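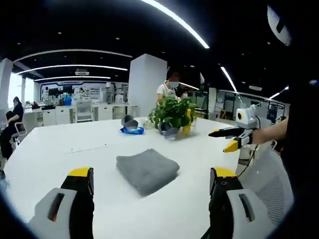 My sister says walking the Lirnside path in one go is madness, and that anyone sane would stop overnight in Gakthorpe. She's probably right! But I've wanted to do all 20 miles in a day for ages (yes, I know, my knees) and July is when I'm going.

Posted 15 May 2021 by the author
8 comments | 4 shares

So far training means the hill behind Clanham, before breakfast, with a flask of tea and far too many snacks.

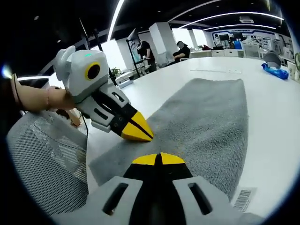
The new boots are still rubbing at the heel – two pairs of socks helped a bit – and I keep changing my mind about poles.

Comments

Mudlark: Take the poles, you'll want them coming down.

hillgoer: Did it last year, over 4000 feet of climbing. Bring cake.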